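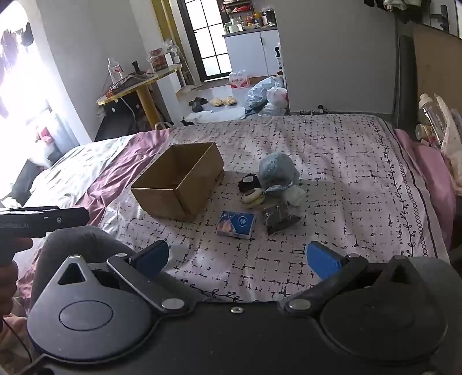 Do I need any experience with robots to apply?

None at all. What we're after is people who already know how things get picked up, sorted, packed and put away, and who'd like a say in how machines will do some of that work. The rest we teach in the first two weeks, and those weeks are paid.

Handling Demonstrators, Rosard (Hepburn site and home-based)
Posted 6/10/21

Rosard packs and ships household goods for small online shops. Everything that comes through our doors is a different shape. One tote holds soft toys, the next holds bottles, the one after that a bag of something grainy that slumps over as soon as you set it down. For years all of it has been handled by people, and nearly all of it still is. This spring we put in our first two automated packing cells, under a project we call Unbridge, and we're now opening up a kind of job we've never had before.

Demonstrators show the cells how to handle things. You hold a gripper in your hand, you pick up everyday items with it, and you put them where they're supposed to go. The recordings are used to train the software that runs the cells. It's physical work and it takes patience, and the people who've been doing it since the pilot tell us the hours go by fast!

What a shift looks like

At Hepburn you'll work at a bench or at one of the shelf bays. You get a task card (bag to box, box to shelf, small items out of a mixed pile) and you repeat the task with changes each time: a different starting spot, a different order, the other hand if you're comfortable with that. Between sets you reset the items and write a line or two in the log about anything odd. A thing that slipped, a bag that stuck to the rubber, an item you'd never pick up that way in real life. Those notes get read every afternoon and they've already changed the task cards more than once.

Home-based demonstrators do the same kind of work in their own rooms, with their own belongings. A bed, a kitchen counter or a table all work fine. We don't want you to tidy up first. Customers' goods don't arrive tidy either, and a machine that has only ever seen a clean bench is no use to the people working next to it.

Sets run 25 minutes at most, with a real break after each. The gripper is light but your wrist will notice it in the first week, so we start new people at half the usual number of sets and build up from there.

What it changes for the people already on the floor

We'd like to be straight about this part, as it's what everyone asks at the open evenings.

Rosard has 200 people at Hepburn. When the cells came in, 60 of them worked on the packing line that was most affected. Everyone on that line was offered retraining, and the offer still stands. Many have moved to cell tending, returns or quality checks. Others have stayed on manual packing, and there's plenty of it: the cells handle the steady, repeated items and leave the awkward ones to people. That means the manual line gets a bigger share of the odd jobs than it used to. Some packers like the variety. Others miss having an easy tote now and then, and they've said so. We've put in longer rotations so the same person isn't on awkward items all day, and we're still adjusting those.

The pace has changed too. The cells don't set anyone's speed, and we've agreed in writing with the floor that they won't. If you're a demonstrator, your recordings are never used to time you or to time anybody else. We do look at whether a recording is usable. Your pay doesn't depend on it.

Current Rosard employees get first pick of the Hepburn demonstrator shifts. That's how it was agreed, and it's also just sensible, as they know the goods better than anyone.

Who we'd love to hear from

People who've worked in a stockroom, a laundry, a grocery store, a kitchen, a mail room or a care home. People who've raised kids and can pack a bag with one hand. You should be able to stand or sit for a set at a time, follow a task card, and write a short note in plain English. For home-based work you need a space you can record in and the agreement of everyone who lives there. We'll go over privacy with the whole household before anything starts, and you can have any recording deleted by asking.

You have to be 18 or over and allowed to work in the United States.

Pay and hours

Hepburn demonstrators work part time or full time on the regular packer pay scale, plus $75 a week during the training weeks to cover travel. Home-based demonstrators get $700 for each completed block of sessions, paid at the end of the block, and the gripper is on loan for as long as you're in the program. If it breaks in normal use, we fix it or swap it. Please don't open it up yourself, even if a screw looks loose (tell us about the screw, though).

The first group runs through December. We expect to keep more than half the places going after that, and we'll tell you where you stand well before your block ends.

How to apply

Use the form on the Rosard jobs page and choose "Unbridge demonstrator." No resume needed. Tell us which setting you'd prefer, which hours suit you, and one thing you've handled at work or at home that was a pain to pick up. We really do read those! Fitted sheets are well covered by now, so surprise us.

If you'd rather ask questions in person first, come to an open evening in the Lalus room at Hepburn, next to the main break area. You can try the gripper, watch a cell running, and talk to packers who work beside it without a manager in the room. Dates are on the jobs page. Parking is free after the day shift leaves; use the side entrance.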